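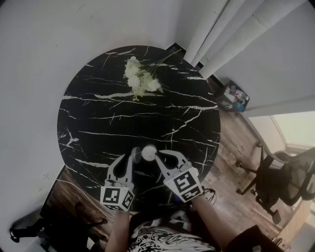 1 min read

From: Annick MacPherson
To: house-list
Date: 2024-08-25
Subject: Re: [house-list] the round table

Khrystyna Antoniuk wrote:
> Could we agree on what lives on the black table? I vote for
> the fake flowers and nothing else. Also, does the marble
> pattern need special polish? Adel swears by Skoryk.

Seconded on the flowers. They have asked for no water since March, a better record than mine with the fern.

The little white disc with the gray rim keeps coming back, though. I have put it in the drawer twice. If it belongs to you, claim it by the 11th or it goes in the clear bin on the floor with the red and blue bits, where things go to be forgotten.

As for polish, a damp cloth, then a dry one. Glossy black shows every fingerprint, and I can tell who had toast.

Adel, please keep the Skoryk for your shoes.

Annick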